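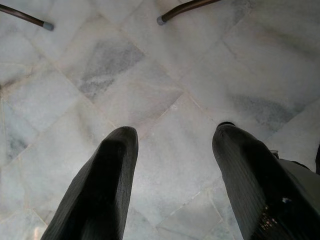

Mambridge Marble Tile, Polished, White/Gray

Square tile, polished face. Pale white to very light gray, cloudy veining in a darker smoky gray. Some tiles come with a heavy charcoal streak, some nearly plain. You get what's in the box, we don't sort. Want it calm? Open everything first, lay it out dry, put the busy ones where the couch goes.

Looks best on the diagonal. More cutting at the walls, so order extra. Grout: go slightly beige, thin line. Bright white grout goes dingy in a kitchen, seen it too many times.

Item no. 2768
Finish: polished only (honed is discontinued, please stop asking)
Sold by: full box
Seal: before grouting, again after
Indoor use only

Care. Damp mop, neutral cleaner. No vinegar, no lemon, no bathroom descaler. Acid eats the shine and we can't fix that over the phone. Wipe up tomato and wine right away. Felt pads under chair legs, check them now and then, grit gets stuck in the felt and then it's sandpaper.

Slippery when wet, it's polished stone. Put a mat by the sink.

GOES WITH: Perrin Square Table, Pink Marble Pattern

Same showroom, same room set. People come in for the floor and leave with the table. Pink and white marble-patterned top, salmon and rust veins running on the diagonal, thin red band round the edge. Metal legs. The pattern is based on a cafe table from 1970 that Timothée Hervieu found for the Perrin line, and he had the red edge kept. Good call I think.

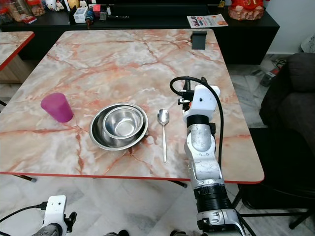 Right size for breakfast or a kid's lunch, not for a Thanksgiving turkey. Crumbs dont show much on the pattern, good or bad depending on you. Wipes clean with a soapy cloth. Don't put a hot pan straight on it, use a trivet. Dry the red edge after wiping so water doesn't sit underneath.

Item no. 388
Ships flat, legs bolt on, hex key in the bag
Stackable: no
Spare edge band: yes, ask at the counter

If it rocks on your floor it's probably the floor. Turn the table a quarter turn and try again before you write to us.

TABLE BITS

Stainless bowls, brushed finish, shallow one with the wide rolled rim and the smaller deep one that sits inside it. Sold seperately or as a pair, the pair is cheaper. Metal spoon, plain. Magenta plastic cup, see-through pink sides, hand wash, it clouds up in the dishwasher. Cups are an Onevico item and stock comes and goes. Next lot due November.

ORDERING

Tile ships on a pallet, curbside only. Driver won't carry it in, have somebody there. Orders over 1000 tiles call first, we need to check they're all from the same lot. Tables and bowls go by regular parcel.

Samples: one cut piece of tile per address. The piece will not match your floor, it's stone.

Returns: full unopened boxes only. Table within the usual window, in its carton. No returns on cut tile.

Pickup at the Itton warehouse, side door, before 4 pm. Bring the order number and something to tie the trunk down with.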